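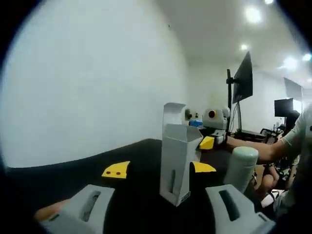
Attachment 1: tall white carton, upright

Ticket subject: Height and length are exchanged on labels for tall cartons
Product: Trovum, shipping module
Customer: Sonidard, warehouse Pernik
Opened by: Mounir Sqalli
Opened: Thu 13 August
Priority: normal
Status: solved, waiting for documentation

Message from customer

Hello,

We use Trovum to make the labels for our parcels with the carrier Anghel. For most products it works well. But for the tall cartons the label shows the height in the place of the length, and the length in the place of the height. The carrier then reads the parcel as a long flat one and adds the surcharge for long goods. On the last invoice we have more than 100 lines with this surcharge.

In the product card the dimensions are correct. I checked them myself with a tape measure. In the preview of the shipment they are also correct. Only in the printed label, and in the file that is sent to the carrier, they are changed.

What I tried already:

Printed the same label from another computer. Same result.
Deleted the package type and created it again. Same result.
Changed the unit from centimeters to millimeters and back. Same result, and I also had to correct the weight afterwards, so I do not recommend this one.
Logged in as a different user with full rights. Same result.

The flat cartons and the cube ones have no problem. I would like to know if this is a setting on our side or an error in the program.

Kind regards,
Mounir Sqalli

Reply from support

Hello Mounir,

Thank you for the clear description. Could you please open Settings, then Carriers, then Anghel, and tell us what you see in the field "Dimension order"? Please also send us the export file of one shipment with the wrong label. You find it under Shipments, History, Download carrier file.

Regards,
Trovum Support

Message from customer

Hello,

The field says "Automatic". I did not change it, and my colleagues say that they did not change it too. The file is attached. In line 3 you can see that the longest side is written first. In the product card this side is the height – it must come last.

One more thing that maybe helps. Before the last update we did not have this problem. I printed again an old label from the archive and it is good, but when I make a new label for the same product, it is wrong.

Mounir

Reply from support

Hello Mounir,

We could repeat the problem here, so we do not need more files from you. With "Automatic", the new version sorts the three sides from the longest to the shortest before it sends them. For a carton which must stay upright this is not correct. The option "Keep upright" on the package type should stop the sorting, but at the moment it is read only for the preview.

Until the correction is released, please do this:

Open Settings, Carriers, Anghel.
Set "Dimension order" to "Fixed (L, W, H)".
Save, and log out from all stations.
Make one new label and compare it with the product card.

Labels which are already made will not change. You must cancel them and create them again.

Regards,
Trovum Support

Message from customer

Hello,

I made the change and it works on the first station. On station 2 the label was still wrong – somebody was logged in there since the morning. After logging out it was also fine. We had 52 open shipments with old labels, and we canceled them and made new ones. It took most of the afternoon.

Two questions remain. Will the update put the field back to "Automatic"? And can you give me a short text in writing about the cause, so I can send it to the carrier with our request for the surcharges?

Mounir

Reply from support

Hello Mounir,

The update will not touch the field if it is set to "Fixed". The correction is planned for October. The written statement will come to you as a PDF in this ticket, and we keep the ticket open until you have it.

Regards,
Trovum Support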